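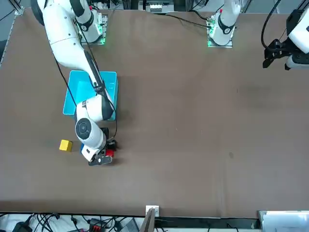

Gosdale's Seed Library Moves Into Bigger Rooms on Kinnear Street

Gardeners in Gosdale will have a good deal more elbow room this spring, now that the town's seed library has packed up its drawers and settled into the old shoe shop on Kinnear Street, two doors up from the bakery. The doors opened in March, a few weeks later than planned, and by mid-morning on the first day the line had reached the mailbox on the corner.

For anyone who hasn't come across it before, the seed library works much like the other kind of library, only without the late fees. You take home a few packets in spring, you grow what you like, and if things go well you save a little seed in the fall and bring it back for someone else. If the slugs get there first, well, no hard feelings, and you're welcome to try again next year.

It started out as a single filing cabinet at the back of the Vustgate branch library, with 57 packets in it, most of them beans. That cabinet has made the trip to Kinnear Street too, dented bottom drawer and all, and it now holds the flowers. The full collection has grown to 516 varieties, and members took home more than 3,000 packets last year, which is a lot of lettuce for a town this size.

Tomatoes are still the favorite by a long way. The one most people ask for is the Rarnura, a squat, ribbed, orange-red tomato that has been passed from yard to yard on the east side of town for longer than anyone can say for certain. It splits if you so much as look at it after a heavy rain, and it won't win any prizes for beauty, but it makes a lovely sauce and it doesn't seem to mind our short summers. Supplies were thin last year after a wet August, so packets are limited to one per household until the fall seed comes in.

The new rooms have space for things the library corner never could fit — a long counter for sorting and cleaning seed, a cool closet for storage, and a proper set of shelves for the garden books, which used to live in boxes under the stairs. There's a ramp at the side door as well, and a bench by the front window that has already become a popular spot for comparing notes on squash bugs.

Membership stands at 471 households and remains free. New members need only a library card or a piece of mail with a local address. The seed library will be open from 10 a.m. to 2 p.m. on weekends through the end of October, with evening hours added in May, when everybody suddenly remembers they meant to plant something.

Donations of clean glass jars with lids, paper envelopes and last season's leftover seed can be left at the side door during open hours. Please write the variety and the year on anything you bring, even if it's only your best guess.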